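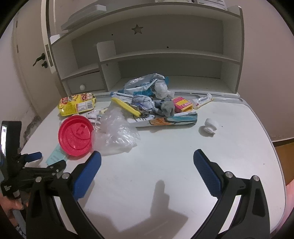 Household items at the back of a white desk.

News > Products > Support Surfaces

Osell adds heel section to Gisivport overlay, recalls old pump hose

Last updated: December, 4:15 p.m.

Osell is putting a separate heel section into its Gisivport mattress overlay, the company said in a notice to dealers this afternoon. First units ship from the Flistley plant before the end of the month. Price for the full overlay stays at $2181. The heel section on its own, for people who already have the overlay, is $557.

The change is one home care nurses have been asking for. The current Gisivport runs as one set of air cells from shoulder to foot, so letting air out under the heels means letting it out under the calves too. The new one has its own valve at the foot end. It can be set softer, or shut off and left flat, and the rest of the surface stays where it was.

Cover is the same stretch fabric as before, still zips on three sides. Wipe clean, no machine wash. Osell says the older cover fits the new overlay but the zipper pull ends up on the wall side of most beds, so dealers may want to swap it.

Also in the notice, and probably more urgent for anyone with a Gisivport at home right now: the company is replacing the clear hose that runs from the pump to the overlay on older sets. The hose can kink where it leaves the pump if the pump is hung on a low footboard. When that happens the overlay loses pressure slowly and the low-air light may not come on for a while. 3602 sets are covered. No injuries have been reported, according to the notice.

The new hose is gray, a bit stiffer, with a molded elbow at the pump end. It's free and goes out by mail. Dealers who set up the bed are supposed to call their customers first – people who bought secondhand will have to contact Osell themselves and read the number off the bottom of the pump.
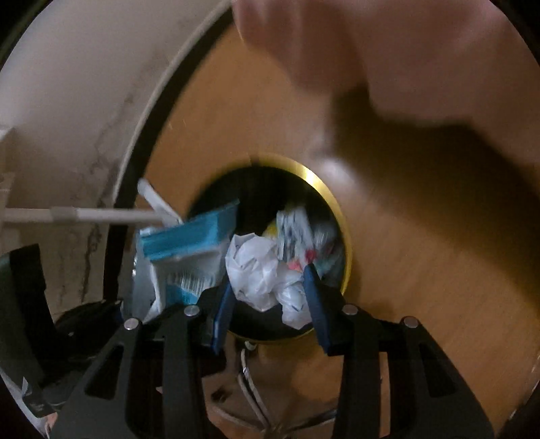
Can I keep using the overlay while I wait for the new hose?
Osell says keep using it, but check the hose by hand morning and night and move the pump to the floor or a higher rail if there's any bend in it.

The hand check is simple enough. Run your fingers along the hose from the pump down to the matress, feel for a flat spot. Then slide a hand, palm up, under the overlay below the hips of the person lying on it. If you can feel them pressing through onto your hand, the air is too low. Call the dealer, and don't wait for the hose to show up.

Rodrigues, the biggest of the regional rental outfits carrying the overlay, said it has pulled the old hoses from its warehouse stock and will change the ones out on rental during regular service visits. Customers with a person who can't turn on their own get moved to the front of the line. No charge for the visit. Rental rates aren't changing for now, though the company wouldn't say if that holds once the heel section units come in.

On coverage – still unclear. The heel section doesn't have its own billing line, so insurers may treat it as an accessory and turn it down. Osell says it is working on paperwork that doctors can attach. Dealers we reached were not counting on it and 2 said they would quote it as cash only untill they hear otherwise.

The overlay weight limit and the pump are unchanged. Instruction sheets for the foot valve will be packed with the new units, Spanish on the back.

More when the ship date is firm.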